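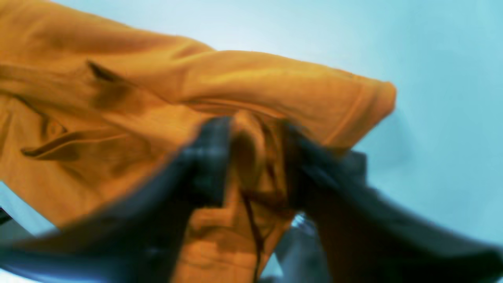
Orange fabric, folded and creased.

Monday, evening. The Briltstead textile store was closed to visitors for the day so that the annual review of loans could be completed. The Grimidside branch has requested 40 pieces for its winter display, of which 33 were approved. The remainder require further discussion with the lender.

Correspondence was received from the Đorđević workshop regarding the dye samples; a reply is to be sent by noon tomorrow. Humidity in the east room rose again after lunch, and the matter was reported to the building office. The register now stands at 768 entries. Left at 6:40.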